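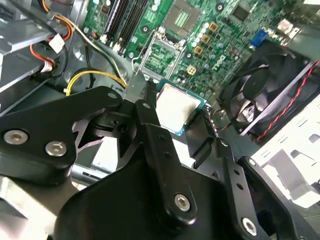

A phone ban is fine as long as the club means it for the people in the good seats too, one regular wrote on the Jovo's message page, a few hours after the Biltanell comedy club said it would stop allowing phones in its main room.

The new rule begins in March. Anyone with a ticket to a show in the main room will put their phone in a locked fabric pouch at the door, keep the pouch with them, and have it opened on the way out. The smaller bar room, where the open mic is held, is not affected.

The Jovo tried the pouches at 13 shows over the winter. In a notice posted at the box office and sent to ticket holders, the club said the trial came after touring comics complained that unfinished jokes were turning up online before they had been worked out.

"A comic who tries a new bit here should be able to have it fail here," the notice said. "We have had acts cut material on the spot when they saw a phone go up. The audience that paid for the show lost out on it."

The club sent questions to everyone who bought a ticket to one of the trial shows and got 352 answers. Most were in favor. The complaints were mainly about the line at the door, which on the busiest night ran past the parking lot entrance and delayed the start of the early show. Parents with babysitters at home also wrote in, as did a few people who keep their tickets on their phones and were not sure when to put them away.

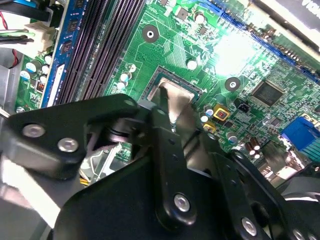

To shorten the line, doors will open at 6:15 p.m. for the early show instead of 6:45. Tickets will be scanned first and phones locked second, at separate tables. A marked area in the lobby will be set aside for calls and messages, and staff there can unlock a pouch at any point during the evening. Once it is locked again, the customer can go back in between acts.

People who need a phone for a medical reason, such as a glucose monitor, can ask for a pouch with a plain closure that opens by hand. The club said no paperwork will be required and the request can be made at the door or when booking.

Smart watches are allowed but must be silenced. Cameras and tablets have to be left at the coat check, which will be free during the first month.

The pouches come from Arnico, the company that already handles the club's ticketing. The Jovo did not say what it is paying but said ticket prices would not go up this season. The two-item minimum at tables also stays as it is.

The main room seats 200, and the club has ordered enough pouches to cover a sold-out early show and a late show on the same night without having to wait for the first crowd to hand theirs back.
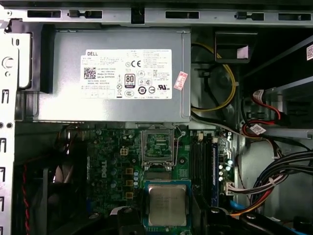 Comics will be covered by the rule as well, with some exceptions. Performers may have their own sets recorded by the club from a fixed position at the back of the room, and they get the only copy. Friends of a performer may not film from their seats, which has been common on new-talent nights. An act that wants to shoot a special or a promotional clip can still arrange it with the booking office, and the audience will be told before tickets go on sale.

Reaction among local comics has been mixed. Those who headline tend to like the change. Newer performers have pointed out that a clip shot by a friend is often how they get their next booking — and that a recording from the back of the room rarely picks up the laughs. The club said it plans to hang two microphones over the audience before the rule starts.

Heckling was also raised in the answers to the club's questions. Several customers said the crowd talked more during the trial shows, and others said it talked less. The Jovo is making no change to its policy there, which is one warning from the floor staff and then removal without a refund.

Biltanell's other main comedy venue, the 407-seat Yu, has no phone rule of its own and leaves the choice to each touring act. It said it had no plans to change that. The Yu has hosted pouch shows before when a headliner asked for them, and it tells ticket buyers by email the day before.

At the Jovo, customers who already hold tickets for March or later and do not want to give up their phones can return them to the box office for a full refund through the end of February. Tickets bought through a resale site have to be returned to the seller. The club will also swap main room tickets for bar room shows, with the difference in price paid back in cash or as credit.

The club will go over the policy again in June, before the summer schedule is set. Comments can be left at the box office or on the message page until then.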